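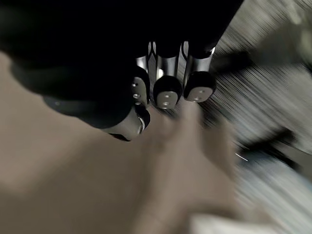 Vue de la caméra de poignet, doigts du préhenseur et main humaine.

Collecte Boltaver – pièce « chambre »

Galerie de travail du projet Boltaver, site de Burneck. Les vues proviennent des caméras embarquées, au poignet et en tête. Elles sont publiées sans retouche, telles qu'elles entrent dans le jeu d'apprentissage. Rédaction : Gaspard Charpentier. Mise à jour : 26/03/2023.

Le jeu « chambre » comprend à ce jour 162 épisodes validés, soit 1880 segments annotés. Un épisode regroupe les flux vidéo, les positions articulaires des deux bras et la consigne en langage naturel. Les flux sont alignés sur l'horloge du contrôleur avant découpage.

Caméra de poignet. Le flou de mouvement est conservé. Un filtrage sur la netteté avait été essayé dans la version 2 du jeu ; il supprimait surtout les phases rapides, et la politique entraînée sur le reste hésitait à l'approche. Les images où une main humaine entre dans le champ portent l'étiquette « humain_proche » et restent dans le lot d'entraînement. Elles sont exclues du lot d'évaluation.

Caméra de tête. Le champ couvre en même temps le plan de travail et les deux mains, ce qui permet de recaler la cinématique sur l'image. Les parties du robot visibles en bas d'image ne sont pas masquées. 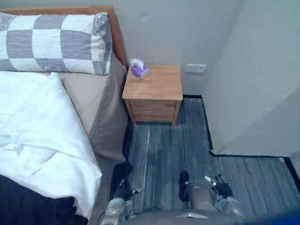
Vue de tête : le lit à gauche, la table de nuit et sa boîte de mouchoirs, les deux mains au-dessus de la moquette.

Annotation. Les objets sont étiquetés par catégorie, sans identifiant d'instance : lit, oreiller, couette, table de nuit, boîte de mouchoirs. Les textiles posés sur la couette reçoivent l'étiquette générique « tissu » quand l'annotateur ne peut pas trancher entre vêtement, serviette et couverture. Les contours des textiles froissés sont tracés à la main dans Kirurow – la segmentation automatique confond encore les plis avec des bords d'objet.

Chaque épisode est relu par une seconde personne. Les désaccords sur l'instant de début d'un geste sont tolérés jusqu'à 7 images ; au-delà, le segment repart en annotation.
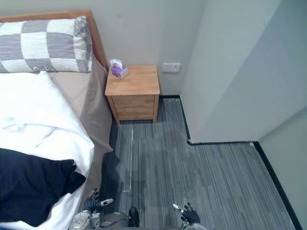

La position des mains au départ n'est pas normalisée. L'opérateur choisit une posture libre devant le lit, et l'écart par rapport à la posture de référence est enregistré dans les métadonnées. Cette variabilité est voulue : les premiers modèles, entraînés à partir d'une pose unique, échouaient dès que la base était décalée.

Les segments destinés au banc Guerra sont exportés séparément, avec les couples moteurs. Prochaine livraison du jeu complet prévue en juin, après reprise de l'étalonnage des caméras de poignet.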